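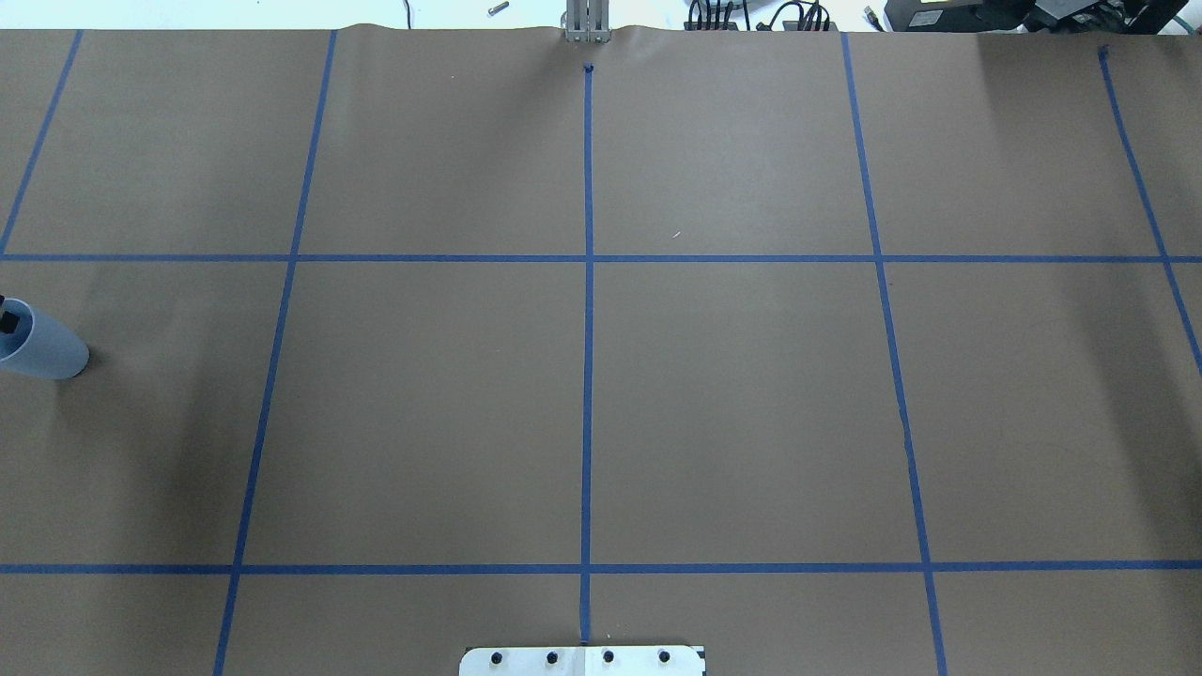

Chronique Fothergill, livre 2 : chapitres décalés depuis l'import dans Pideck. Le siège de la ville s'affiche sous le chapitre du mariage du duc, la mort du comte atterrit dans le livre 3. Attendu : un quadrillage net, comme le ruban bleu sur le papier kraft, une case par chapitre et rien qui déborde. Obtenu : tout glisse d'un cran après le chapitre XII. Texte latin ok, c'est la traduction française qui bouge. Bloquant pour les notes.

Ouvert par : Leanne Gosling
Date : 18 août 2022
Priorité : haute

Suivi E. Lins
Reproduit. Vidé le cache, relancé l'import : pareil. Essayé sur le serveur Cemow, pareil aussi. Donc pas la machine.
Regardé le fichier source. Le chiffre romain XII est collé au texte, sans retour à la ligne, et Pideck le prend pour un mot. Il fusionne XI et XII et renumérote la suite. Le latin a des balises propres, d'où la différence.
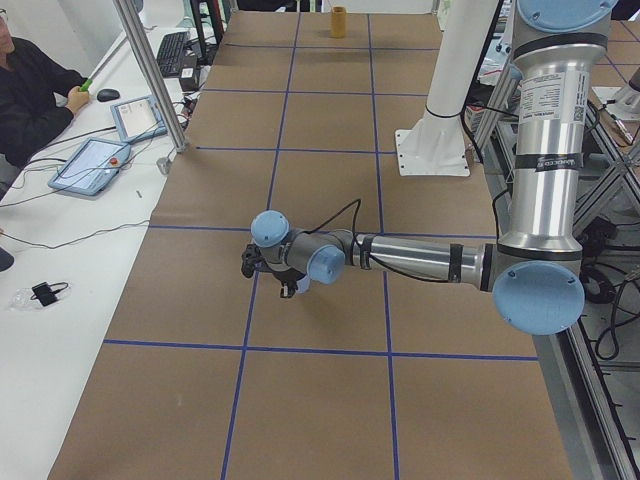

Le bras au-dessus de la table quadrillée au ruban bleu.

L. Gosling
Ok mais pourquoi ça marchait en mars ?? On avait le même fichier.

E. Lins
Pas tout à fait le même. Sunberg a renvoyé une version relue entre temps, environ 500 lignes touchées, surtout la ponctuation des discours. Les retours à la ligne ont sauté là. J'ai comparé les deux.
Corrigé à la main pour XII. Reste XIX et XXIII, même défaut. Fait. Relancé : livre 2 aligné, livre 3 aussi.

L. Gosling
Vu, merci. Par contre la note 50 (les otages lombards) pointe encore vers l'ancien chapitre. Les autres ont l'air bonnes, pas tout vérifé.

E. Lins
Ancre en dur dans la note, l'import n'y touche pas. Changée. Demandé à Sunberg de ne plus passer par le traitement de texte pour les relectures, pas de réponse encore.
Je laisse le ticket ouvert jusqu'a leur retour.

Statut : en attente (tiers)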